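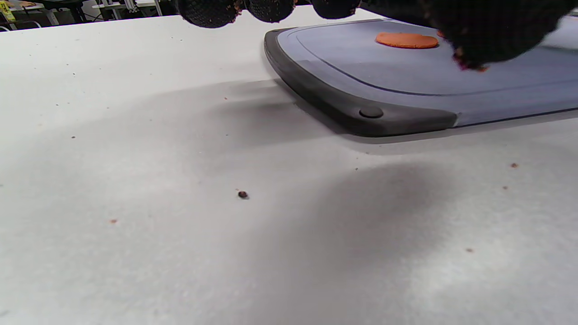
Working with soft materials by hand
Handout for session 2: The flat disc
Course leader: Natalina Lo Presti
Room 2052, Prisdale Centre

In the first session we spoke about the materials and we made balls. Today we make the ball flat. This sounds like a very small step, but most of the forms in the later sessions begin with a flat disc, and if the disc is uneven, the form which you build on it will be uneven too. Please keep this handout, we will come back to it when we make the lidded box.

The word "paste" in these notes means any soft material that you can press with the hand and that keeps the shape you gave it. For some of you it will be salt dough, for others air-drying clay. The method is the same for both. Where there is a difference I say it.

1. The board

Always work on a board and never directly on the table. The table in our room is shared with other groups, and also the board lets you turn the work without touching it. This second reason is the important one. When you look at a disc from one side only, you will not notice that it is thicker at the back.

A kitchen cutting board made of plastic is good enough. Many of these boards have a groove going round near the edge, made for the juice of meat or fruit. Keep your disc inside of the groove. If part of it lies over the groove, the paste is pressed down into the channel and you will get a ridge on the underside. You see this ridge only later, when the piece is dry and does not stand level.

Boards with a rubber rim stay better in their place than boards without it. If your board has no rubber, put a damp cloth under it. The cloth must be flat, with no folds. A wooden board can be used for dough, but it takes water out of clay, and the bottom of the disc dries before the top.

2. Colour

Knead the colour in before you divide the paste, not after. Two lots that were coloured separately will almost never match. Orange is the most difficult in this respect – a little more red in one lot and the pieces look as if they come from different families. If you mix your own orange, begin with the yellow and add the red in very small amounts. The dried piece may also be of another tone than the fresh one, so make a test piece and leave it until the next session.

I am often asked if marbling is allowed. It is allowed, but please do it on purpose.

3. Pressing the disc

Roll a ball between the palms until there are no cracks to be seen. Put it down on the board, in the middle. Press it with the flat of the hand, straight down, and lift the hand straight up. Do not slide. Turn the board a quarter. Press again, lighter. Continue until the disc has the thickness you want.

The edge will not be a perfect circle and it does not need to be. A slightly irregular edge belongs to hand pressing. What we do not want is cracks. A crack at the edge tells you that the paste was too dry, or that you pressed too strongly at the first time. Small cracks can be closed with a damp finger. With bigger ones it is better to make the ball again.

If you make several discs, weigh the balls before you press them. Charmaine Visser, who taught this course before me, had her students do 10 discs from balls of the same weight and then lay them in a row. We will do the same in the second half of the session. Lay them with a space between, as two discs that touch will stick together, and when you separate them one always loses a bit of its edge.

4. Hands and gloves

Bare hands give the best feeling for the thickness. Those who have sensitive skin, or who work with strong colours, may prefer gloves. Smooth thin gloves leave a smooth surface. Knitted gloves can leave the pattern of the fabric in the paste and they collect crumbs on the fingertips, and from there the crumbs go to the next piece. Wipe the fingertips often, above all when you change from a dark colour to a light one.

Fingernails are the other enemy. To lift a disc, do not use the fingertips. Slide a thin spatula under it, from more than one side, and carry it on the spatula.

5. Light

A white table is pleasant to work at because it shows every crumb. Soft light is good for judging colour, but it hides small dents in the surface. To check the surface, hold a lamp low at the side of the board and turn the board slowly. After that you can take the lamp away again.

6. Cleaning

Scrape first, wash after. Dried bits go into the bin and must not go down the sink. Clean the groove of the board with a wooden stick, and dry the rim well, also on the underside. Paste that stays under the rim becomes hard and the board begins to rock.

Leftover paste is wrapped by colour. Write your name and the colour on the packet.

For next time

Please make seven discs at home, all of one colour, and bring the best and the worst. Write on a piece of paper why you chose them. Corrado D'Amico will bring the cutters for session 3, so you do not have to buy any. If you could not come today, ask Hui-mei Lai for the test pieces – she keeps them in the tall cupboard.

Words to know

Ball – the starting form, without cracks.
Disc – a ball pressed flat, of the same thickness everywhere.
Foot – a small raised part under a piece or a board, on which it stands.
Rim – the outer border. We use it for boards and for bowls.
Slip – clay with much water, used as glue. For salt dough we use only water.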